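Hulent hand-held gripper kit now on general sale
2019-12-20

Hulent has opened general orders for the Harb, its hand-held two-finger gripper kit for recording household handling tasks. The kit was first shown in August to a small group of labs. The price is 2,000 dollars for a single unit, with spare finger pads and a carrying case included. Orders placed now ship from the Bilari warehouse.

The Harb is meant for teams that want to teach an arm how to pick things up without bringing the arm into the home. A person holds the tool, works the jaws and carries out the task by hand. A camera on the tool records each pass, and the software that comes with the kit turns the recordings into files that most training tools can read.

We had a kit on loan for this issue and used it mainly on groceries, sorting packaged snacks between a kitchen table and a shallow open box. Bags are a fair test for any two-finger tool. The film wrinkles and the contents shift, and a good place to grip on one bag may be no use on the next. 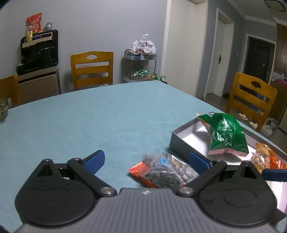 Our grip held best when we went for a sealed end or a gathered fold of film. Picking up a full bag of nuts across the middle worked less often, and we dropped several before we learned to come in lower. The blue finger pads are textured and did not mark the packaging. They pick up dust and should be wiped down at the end of a session.

We logged 144 passes over four sessions. Of these, 98 were clean enough to keep on the first try. Most of the rest were lost to our own habits, mainly moving too fast near the start of a pass. The software flags these and lets you delete them one at a time or in a batch. There is no undo for a batch delete, so copy the folder first.

One charge lasted through each of our sessions. The grip is comfortable for half an hour or so. After that the weight starts to tell on the wrist, and smaller hands may find the reach to the trigger a little long. Hulent says a shorter trigger is planned but has not given a date.

Setup took one afternoon. The printed guide covers the hardware well and says very little about file storage. Plan on a fast card of at least 32 GB and a second one to swap in.

Buyers who do not want to process their own recordings can add the Prosivo service, which checks and trims the files and returns them in a set format. It is billed by the month and can be stopped at any time. We did not test it.

Readers who already own the August version can order the new pads separately. The old pads come off with the small driver in the case. The software update is free and runs on both versions.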